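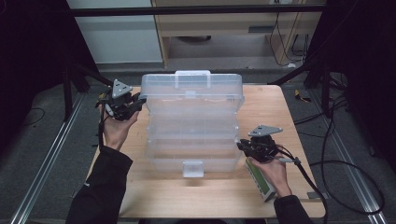
Canan Yaman

2020-08-16

1/ ok the box is on the table, which means the thread I promised is happening. Several of you asked how I sort my sewing stuff after I complained about it all of June. So: one see-through tackle-box kind of thing with stacked trays and a handle, one person with way too many snaps. Get a drink, I type a lot.

2/ Background for new people! I do alterations and mending out of my apartment in Karkden, plus I make project pouches for a craft market. Before this, my notions lived in cookie tins. I love a cookie tin. You can't see into a cookie tin.

3/ Every single time I needed a size 2 snap I opened four tins and found the thread, the other thread, the good chalk I'd already replaced, and one button from a coat I gave away years ago. Then the snaps.

4/ Hsiu-ying Yang, who I share a market table with, uses a fishing tackle box for her jewelry findings, and I've been jealous of it for ages. She can set up and start selling while I'm still digging for scissors. I asked where she got it and she said "the fishing aisle, Canan" like I was a child.

5/ So I went looking, and there are a LOT of them. I ended up with a clear one over a solid color and I would do that again. The walls are slightly frosted so you don't get a perfect view in, but you can tell a full tray from an empty one without opening the lid, and that's most of what I want at 7 in the morning.

6/ First mistake: I filled it right away. Came home, dumped in tin number one, dumped in tin number two, closed the lid, felt amazing for one evening. It was a cookie tin with a handle.

7/ Second go, I took everything out and spread it over a bedsheet on the floor. Please do this when you have the whole afternoon. I did it an hour before a fitting, and my client (hi Shuk-fan, thank you for stepping over it so politely) got to see my entire zipper situation.

8/ What I had on the sheet, by pile: snaps, hooks and eyes, bobbins, hand needles, machine needles, chalk, elastic, bias tape, bra parts, buttons, and a pile I called "???" that was bigger than the bra parts.

9/ The snaps were the shock. I'd bought a pack of 144 from Brornik when they had the sale and then forgotten and bought another pack of 144. So that's me sorted for snaps until retirement if anyone needs any. Please need some.

10/ Then pins. The tub says 900 on the label and I believe it, I've stepped on most of them.

11/ Rule I made for the trays: top is for what I touch on every job. Hand needles, chalk, the small snips, thread nippers, a few safety pins. If I haven't reached for it in a week of normal work it moves down. Seam ripper lives in the top forever, obviously, it's the tool I use most and I don't want to talk about it.

12/ Middle is closures. Snaps at one end, hooks and eyes at the other, bra sliders and rings in between. I tried sorting by color first and it was pretty, and I couldn't find a thing. By type, then by size, and color can be a mess inside its own little section.

13/ Bottom is anything heavy or awkward. Rolls of elastic, the hole punch, the pliers. If you put pliers in the top tray the whole thing wants to tip when you pick it up by the handle. Ask my kitchen floor.

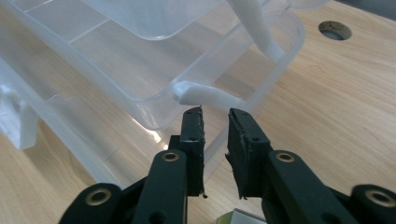
14/ The ribs across the floor are the part I got wrong at first. I treated every section like it had to be full. It doesn't! Leave a gap or two. You will buy something next month and it needs somewhere to go that isn't on top of the needles.

15/ I'm also fond of the inner tray with the rounded edge. Flat little things like bobbins and snap halves are awful to pick out of a square corner with short nails, and with a curve you can just slide them up the side with one finger. Tiny thing, makes me happy daily.

16/ Kwan-ho Hsieh asked in replies whether I label it. Sort of? I had proper printed labels on the first version and moved everything within days, so then the labels were lying to me. Now it's masking tape and pencil. Ugly, works, peels off.

17/ And if your box is see-through, put the tape on the end you face when you're sitting. I put mine on the back and spent a week spinning the box around like a cake.

18/ Cleaning: wash it BEFORE you fill it. Mine had that new plastic smell and a bit of dust in the corners. Warm water, dish soap, an old soft toothbrush along the ridges, then leave it open on a towel overnight. Don't rush the drying with needles waiting to go in. I lost a whole paper of sharps to rust once and I'm still mad.

19/ Don't scrub with the rough side of the sponge either. Clear plastic scratches if you look at it funny, and then your nice see-through box is a foggy box.

20/ Latches! Check the latch before you lift. Then check it again. I have picked this thing up with the lid just resting closed exactly one time, and I was finding hook-and-eye sets in the radiator for days. I press it down with my thumb and give the lid a little tug now, every time, even if I'm only moving it from the table to the chair.

21/ Things I tried keeping in it that did NOT work: full-size shears (too long, and I kept knocking the tips on things), spools of Rerenell topstitching thread (they roll and unwind and knit themselves into a nest), and my tape measure, which needs to be around my neck or it doesn't exist.

22/ Thread now has its own drawer. Shears hang on a hook. I felt like I was cheating, because the dream was ONE box. But one box that closes is better than one box with a lid sitting at an angle, so.

23/ Buttons also moved out. I know. But they breed. The only ones that stay in the box are plain shirt buttons, white and clear, in the sizes I sew back on all the time. The fancy ones went back in, yes, a cookie tin. I missed having one around.

24/ The "???" pile, for those following the story: half of it was presser feet for a machine I don't own anymore. Su-chen Tse took those and was so happy about it! The rest was bent pins, dried-out fabric glue and a key. If you lent me a key, hello.

25/ Someone's going to ask if you need a special sewing box for this, with the printed fabric and the little pincushion in the lid. I had one of those, the Tsai one everybody's aunt has. Lovely thing. Too shallow for me, and you can't wipe it. If you hand sew in an armchair it's probably perfect and you should ignore me.

26/ For market days I pull out the elastic and pliers so it's lighter, and put my receipt book and card reader in the bottom. Takes no time once you've done it twice. Then Sunday-me hates market-me a bit because she has to put the pliers back.

27/ How long does it stay neat? Longer than the tins did. I do a tidy when I'm on the phone, one tray per call. My mother's calls are a two-tray job.

28/ If you're starting from nothing, I'd say: dump it all out, make piles, throw out bent needles (in a jar with a lid please, not loose in the trash), then live with the piles in bowls for a few days before they go in trays. You'll see which bowl you keep going back to. That one's your top tray.

29/ Still not solved: safety pins. I close them, I put them in their section, and next time I look there's one open with its little arm up, hooked onto three others. If you've got a trick that isn't "string them on a wire," because I've tried that and I never put them back on the wire, tell me.

30/ Also going to do one of these for zippers, by popular demand (two people). Zippers are much worse. I need to buy some rubber bands first.

31/ Edit because I forgot: yes, I'm serious about the spare snaps. Silver, size 2, unopened pack. Pick up in Karkden or I'll bring them to the market. First reply gets them.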